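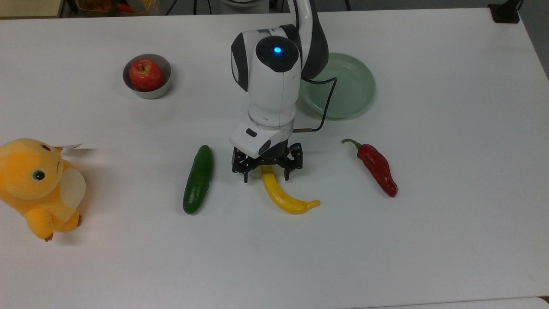 **Ticket:** Cucumber rolls off table, Lagos room
**Site:** Raltwood, ground floor
**Opened by:** Gunārs Navickas
**Priority:** Low (was High, see below)
**Status:** Closed, with one leftover

### Original report

The play food in Lagos won't stay where it's put. The cucumber is the main offender. Set it down with its length running along the table and it waits a second, thinks it over, then heads for the wall. Twice this morning it went down the gap between the two tables. The apple is worse but has the excuse of being an apple.

The banana and the chili pepper stay put. I'd like it noted that they have been good throughout.

I've put this in as High as I spent a chunk of the morning on my knees with a ruler, fishing for a toy vegetable.

### 9:40, first reply

Priority changed to Low. Sorry, Gunārs. The Clerkutico form reserves High for water, smoke and the front door.

Please try the following and report back:

1. Turn the cucumber end for end and set it down again.
2. Try the same spot with something else round.
3. Check the feet of the table.
4. Tell us which table. There are two white ones and the ticket says "the white table".

### 10:15, Gunārs

1. Turned it. It rolls the same way, so it isn't a lopsided cucumber. I had hopes for that.
2. The apple went the same direction, faster.
3. There are feet. I'm not sure what I was checking for.
4. The main one, in the middle. The other one, back along the wall, I haven't tested. It mostly receives what the first one sends it.

### 10:30

For the feet: each one is on a thread and can be wound in or out by hand. Push down on the corners of the table in turn. If a corner rocks, that foot is short. If nothing rocks, the whole top may be leaning, which takes a level to find.

There is a 300 mm level in the grey cabinet. Lay it across the short way first, then the long way. Don't trust a phone for this. We had a phone tell us the stairs were flat.

### 11:20, Gunārs

Nothing rocks. The level says the long way is fine and the short way falls toward the wall, by a hair. I slid a folded piece of cardboard under one end of the level until the bubble was happy, then measured the cardboard, and I will spare you the decimals. It's a small slope. It seems a cucumber is the more sensitive instrument.

Also, the level itself had a sticker on it saying it was out. I turned it around and took the reading both ways and it agreed with itself, so I peeled the sticker off. If that sticker was somebody's system, I apologize.

### 11:35

It was somebody's system. Never mind.

Next steps:

- Clear the top completely before you adjust anything. Plate, bowl, the lot.
- Wind out the two feet on the wall side, one full turn each.
- Check the level, repeat as needed.
- Put things back and try the cucumber.

These are the Skaler tables with the 900 mm top height, and the feet have 16 mm of travel. If you run out of travel, stop and tell us, as the floor is then the problem and that's a different form.

### 13:05, Gunārs

Two turns on one foot, two and a half on the other. Bubble in the middle both ways. I did ten rolls with the cucumber: it stayed put on nine and wandered a little on the last, and I think I breathed on it.

The apple still won't sit on the bare table in one place for long, so it lives in the steel bowl now. It looks settled in there. The bowl has a rolled rim and doesn't slide, and the apple more or less fills it.

Layout for the afternoon is as follows.
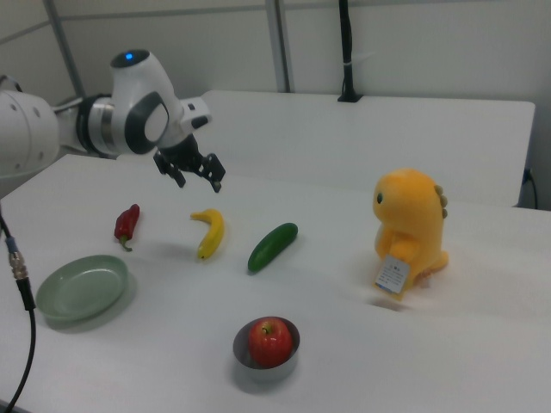

*Chili pepper, banana and cucumber set out on the table, apple in its bowl, plate left empty. Dinosaur on the right, tag still on.*

### 13:20

Good result. Two questions before we close.

Was the dinosaur part of the kit? The Lagos list has the fruit and veg, the plate and the bowl. It doesn't have a dinosaur.

And can the gap between the tables be closed? Pushing them together would be the simplest fix for things going down it.

### 13:50, Gunārs

I know nothing about the dinosaur. It was there when I came back from lunch, it is plush, it doesn't roll, and of everything on that table it has caused me the least trouble. Put it on the list.

As for the gap, there's a pole clamped to the other table and I'd have to shift that to get the two tops properly flush. I'd sooner leave it. A rolled towel in the gap would catch anything that gets away, if there's a spare.

### 14:10

Towel approved. Take one from the cleaning shelf, the brown ones. The white ones get counted and we hear about it.

Please run through the layout once more with the food laid crossways, long side to the wall, as that's how it was when you first reported it.

### 15:00, Gunārs

Done. I laid the banana and cucumber crossways, pepper nearer the front, plate beside it, apple in the bowl off to the right. Left it all for the length of a cup of tea. Everything was where I'd left it, including, for once, the tea.

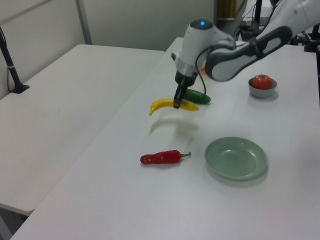 **Can the plate and the bowl be washed with the toy food?**
Wash the plate and bowl in warm soapy water, and just wipe the toy food with a damp cloth.

### 15:15, closing notes

- Cause: main table leaning toward the wall. Feet adjusted.
- Clerkutico entry for Lagos updated. The dinosaur is now on it as "dinosaur, yellow".
- Level returned to the grey cabinet, without sticker.
- Leftover: the table by the wall hasn't been checked. Gunārs has offered to do it in March, when his knees have recovered.

### 15:25, Gunārs

Please reopen if the cucumber moves. I've put a pencil mark next to it.

### 15:30

Please rub out the pencil mark.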